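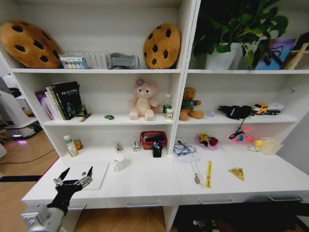 Starna is a language school for adults. We teach Italian and Portuguese to people who have jobs, children and not much spare time, and we have done so since Kátia Furtado and Pierina Fabbri rented two rooms above a print shop on Sodell Street. Lessons are built on things people talk about at home and at work. A beginner's first hour might be spent on a set of white shelves: the leafy plant in its white pot, the dish rack, the round cushion that looks like a chocolate-chip cookie. By the end of it most people can say what is next to what, and ask a neighbor the same question. Grammar tables come later, usually in week three.

How we started

Kátia had taught Portuguese at a community college and Pierina was translating manuals from Italian. They met while sharing a classroom on alternate evenings and found they had the same complaint. Courses were sold by the year, students dropped out by the second month, and the ones who stayed could read a menu but not answer the phone. The first Starna course had 21 students and one textbook, which we stopped using before the term was over.

In October of our second year we took over the rest of the floor. The print shop has since moved out and we now have the ground floor too, with a side entrance that has no steps.

What we teach

Italian runs at five levels and Portuguese at four. Portuguese students choose between Brazilian and European pronunciation when they sign up, and they can switch between terms. Each course is 52 hours, split into two evenings a week or one long Saturday morning. Groups are kept small. If a class doesn't fill, we run it shorter and charge less – we don't cancel it.

We also offer:

Cuervo, our conversation hour, open to anyone at level two or above. You don't need to be enrolled in a course that term.
Brollero, a reading group that works through one short novel each term. Italian and Portuguese take turns.
Private lessons, in person or by phone.
Workplace classes, taught at your building before or after the shift.

We do not prepare students for university entrance exams. We can help with the speaking part of the citizenship tests, but please tell us your test date when you register.

Our teachers

Every teacher here grew up speaking the language or has lived in it for many years, and all of them have taught adults before. New teachers sit in on classes for a full term before they get their own group. Pierina still teaches the Italian beginners. Kátia handles placement interviews and the Saturday Portuguese class.

Who studies with us

We had 168 students last year, and 129 of them signed up for a second term. Many are married into a family that speaks the language. Others have a move coming up or a grandparent they would like to talk to properly. A few just like it. Ages run from the early twenties up.

Fees and registration

Fees are due in two parts, the first at registration and the second at the halfway point. If you miss a class you can make it up with another group at the same level during the same term. Placement interviews are free and last fifteen minutes.

Registration for the next term opens on 2025-06-16. The office is open Monday through Thursday from noon to eight and on Saturday until one. Street parking is free after six – the lot behind the building belongs to the dentist.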